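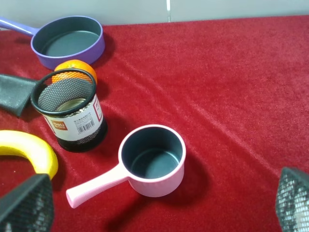

I bought the Plusik play cookware set in August for my daughter, who turned 3 this summer and had been taking our real pans out of the cupboard. It has had daily use since, so I can say how it holds up.

The frying pan is the best piece. It is purple with a lavender handle, and the handle is long enough for a small child to hold with both hands. The dark gray inside has a flat bottom, so toy food sits where you put it. The pink saucepan is smaller and deeper, with a thick rim. She uses it for soup, which is usually buttons.

The banana came from an older Kavness food set, and its curve doesn't fit either pan well. A real orange goes in the frying pan without trouble and often ends up there.

Storage is up to you. The box tore the first week and the set doesn't come with a bag. We keep the small utensils in a black mesh pen holder from deli, meant for a desk. I still haven't peeled the label off. It works fine – better than the Arnico basket we tried first, which tipped over.

Two complaints. The pans slide on a bare table, so we play on a red velvet cloth, and velvet picks up every crumb. There are also no lids. My neighbor's Abubakar set has them and my daughter noticed.

I would buy it again at the same price.

Osaze Oyelaran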